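Why I still can't throw away the toy bricks

My mum rang me in November to say she was clearing the loft, and did I want my bricks. I'm a grown adult with a mortgage and a bad knee. I said yes before she'd finished the question.

They came in an old Mösli biscuit tin and two carrier bags, and I tipped the lot out on the living room rug at eight in the evening meaning to have a quick look. I went to bed well after midnight. There's a smell to old toy bricks, a bit dusty, a bit like the inside of a school cupboard, and it took me straight back to lying on my tummy in front of the gas fire, building a car park for no cars.

Mine weren't the posh make. They were Jetix, which you could only get from the market in Zoltdale, and they came in bags of 100 with no instructions at all. You got whatever colours you got. One year it was nearly all brown and I built a very long farm.

I've been asking friends what they remember about theirs, and it's never the finished model. It's the noise of rummaging! That great clattering swoosh as you hunt for a thin one with two bumps. It's treading on one in bare feet, or prising two flat bits apart with your teeth (my dentist has views on this). One friend and her brother kept up a trading system so strict that a window was worth 16 plain bricks, and they fell out over it for most of a summer.
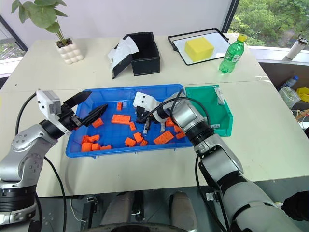
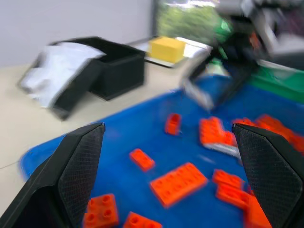 Orange bricks in a blue tray, in both pictures.

Words by Anneke Thorley, features writer

Sorting is where families split down the middle. My partner grew up in a house where every colour had its own drawer, and thinks my biscuit tin is a sort of crime. I grew up with the heap. I tried it the tidy way last winter, with a stack of Gusus storage boxes and a label maker, and I'll admit it looked lovely for a week. Then my niece came to stay and wanted a castle.

She's eight, and she doesn't plan. She picks up a brick, likes it, and that's the front door. I used to do that too, and somewhere along the line I started wanting symmetrical towers.

I did weaken and look online to see what people pay for old ones. Somebody was selling a job lot of 1,938 pieces, and I sat there at the kitchen table doing sums about where it would all go. I closed the laptop. Then I opened it again and asked whether there were any windows.

There were four, and they arrive next week.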